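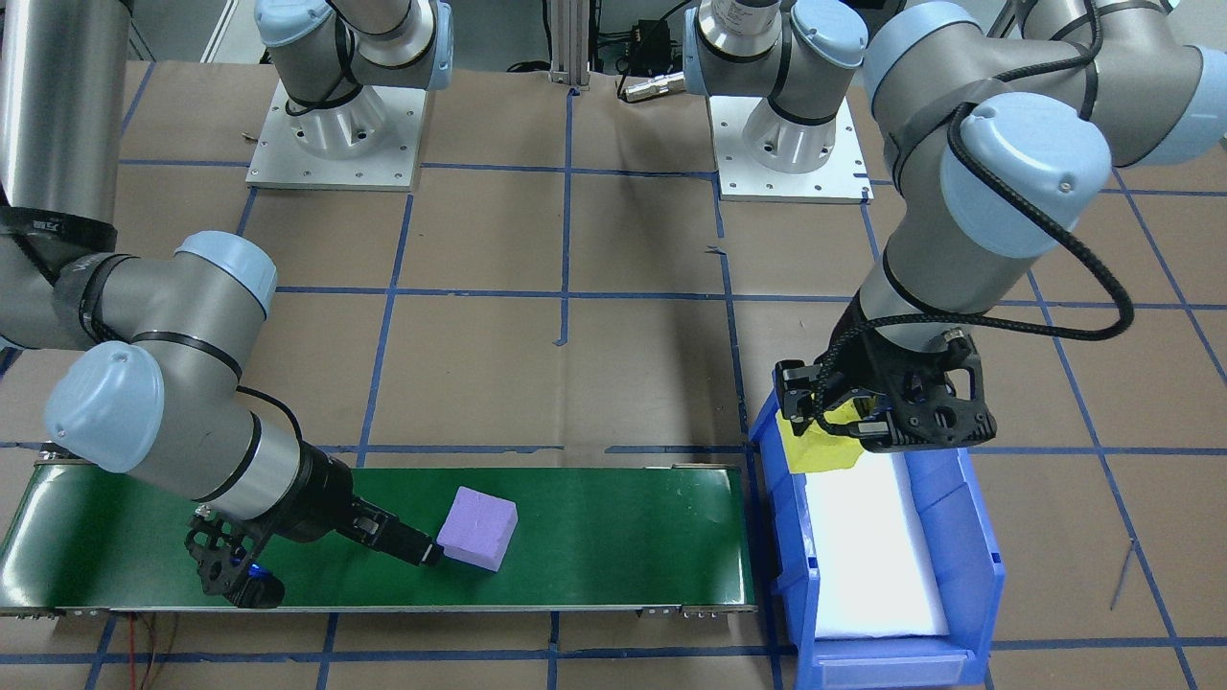 Does the robot know what it's picking up? A reader in Dulatdale sent us that question, and wrote that she and her little brother had argued over it all through dinner. He said yes, she said no, and they wanted us to settle it.

Well, you're both going to be a little bit happy! A robot arm doesn't know things the way you do. It has never squeezed a sponge or hugged a pillow. But the software running it (software is the set of instructions a computer follows) can figure out an awful lot, and it can do it very fast. Let's climb inside and have a look around.

First job: looking

A robot arm is a bit like your own arm with your eyes shut. It can bend and reach, but to find something it needs help. That help often comes from a camera. The camera sends a picture to the computer, and the computer sees... numbers! Every picture on a screen is made of tiny dots called pixels, and each pixel is stored as numbers that say how bright it is and what color it is.

So how do you find a purple foam block in a giant pile of numbers? One way is to hunt for a patch where lots of purple numbers sit side by side. A green conveyor belt makes that easier, because green numbers look very different from purple ones. Finding things in pictures like this is part of what engineers call perception.

Color isn't always enough, though. Suppose the thing is yellow and all crumpled up. Crumple it again and it has a whole new shape! For tricky stuff like that, people train the software with lots and lots of pictures. A practice program we'll call Didine might get 2,161 pictures to study. After enough of them it starts to get good at guessing where the edges are, even on a shape it has never met before.

Second job: making a plan

Now the computer has a good guess about where the block is. Next it has to get the gripper there. (The gripper is the robot's hand. The ones in our picture are black, and the one by the block has two fingers.)

Try this. Put a cup on the table and reach for it very, very slowly. Watch your shoulder. Watch your elbow. Watch your wrist. They all move together, and you didn't have to think about any of it! A robot's software has to work out how far to turn every single joint. Then it checks the path. Will the elbow bump the belt? Will the fingers come in sideways or from the top? If the path is no good, it throws that one away and tries another. It might throw away 199 paths and keep the next one, all before you finish a sneeze.

Two arms make it even more fun. If both of them reach for the same spot, crunch! So the planner has to keep track of where each arm is and where it's going to be a moment later. One simple rule is to give each arm its own space and let only one at a time into the part they share. You probably do the same thing with your family in a small kitchen.

Third job: moving, and checking, and moving

This part is called control, and it's my favorite. The plan says "turn the elbow this much." The motor turns. But did it turn enough? Many robot joints have a sensor that reports how far they've gone. The software compares that with the plan, finds the little mistake, and fixes it. Then it checks again. And again! This loop can run hundreds of times every second.

Foam needs a gentle touch, too. If the fingers close too hard, it squashes. If they don't close enough, it slips away. So the software can watch how far apart the fingers are and how hard the motor is pushing, and stop when the numbers look right.

Be the software!

You need 3 people, a blindfold, a soft ball and a box. One person is the arm and wears the blindfold. One is perception, and may only say where the ball is. One is control, and may only say "left," "right," "forward," "back," "up," "down," "open" and "close." See if you can get the ball into the box in 12 commands. Clear away anything you could trip on first.

Then play it with two arms and two balls. Name your teams! Ours were Vallow and Gondal, and Gondal dropped the ball in the dog's water.

Words to keep

Perception: working out what is around you and where it is.
Planning: choosing a safe path before you move.
Control: checking and fixing your movement while you move.
Joint: a place where an arm can bend or turn.
Pixel: one tiny dot in a digital picture.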